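Putting the pots to bed

Wednesday, October 22, 2025

Well, hello again, and sorry it has been so quiet on here. The garden has gone soggy, the last of the tomatoes came in green, and I have finally got round to the job I put off every single autumn, the sorting out of the pots. I do love it once I've started! It's the starting that takes me weeks.

If you are new, my little patch is up the back lane in Bretow, more paving than soil, so nearly everything I grow lives in a container of one sort or another. Some came with me when I moved, some were from the Trarnon plant sale (30p each, I could hardly leave them there) and a few were presents. By October they are all full of tired compost and old roots, and if I leave them out like that the frost gets in and I'm sweeping up bits of clay in March.

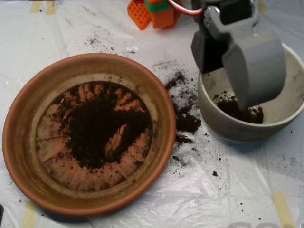 Terracotta is the one I fuss over most. It drinks everything up, so you get that brown film on the sides and the dark staining down at the bottom, and a quick wipe does nothing for it at all. I tip out what I can first, and then there's always a layer left behind, like the streaky one in the shallow clay piece beside the grey pot, with crumbs scattered right across the base. I let that dry before I go at it with a stiff brush – wet soil only smears, and you end up rubbing it further in. After that it's a bucket of warm water with a splash of vinegar, a good scrub, a rinse and on to the shelf in the shed. Mine need 3 days in there before I dare stack them.

The old compost doesn't go to waste, by the way. I don't use it for seeds again, but it goes on the border under the hedge, or in the bottom of the big tubs with something fresher on top. I put a bag of Brastisix on the tubs last year (the 200 litre offer, which nearly finished my back getting it in from the car) and the tulips were glorious, so I shall be doing the same again. Anything that looked poorly over the summer gets left out of the mix. I had vine weevil in the heucheras two years ago and I'm still cross about it.

I also put a plastic sheet down before I start these days and tape round the edges with masking tape. It goes all crinkly and you'd think it would be a nuisance, but when you've finished you peel the tape, gather up the corners and shake the whole lot over the water butt end of the garden, where the ferns are glad of it. So much better than the year I used newspaper and spent the evening picking soggy headlines off the table.

The lighter pots are far less trouble, with just a bit of grey dust inside and a clump of soil sitting in the bottom, and they mostly come up with a damp cloth.

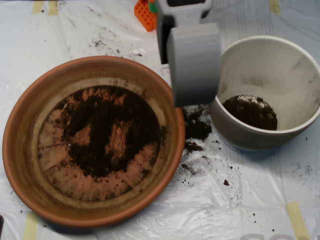
What's going back in

I can't bear to have everything empty until spring, so a few are being filled again straight away. Violas by the back door, naturally, and a pot of dwarf irises for the kitchen step, where I can see them while the kettle boils. The mint is staying put in its old bucket and can look after itself. I've still got a bag of crocus bulbs to find a home for, and if it's dry on Saturday I'll get those in before lunch.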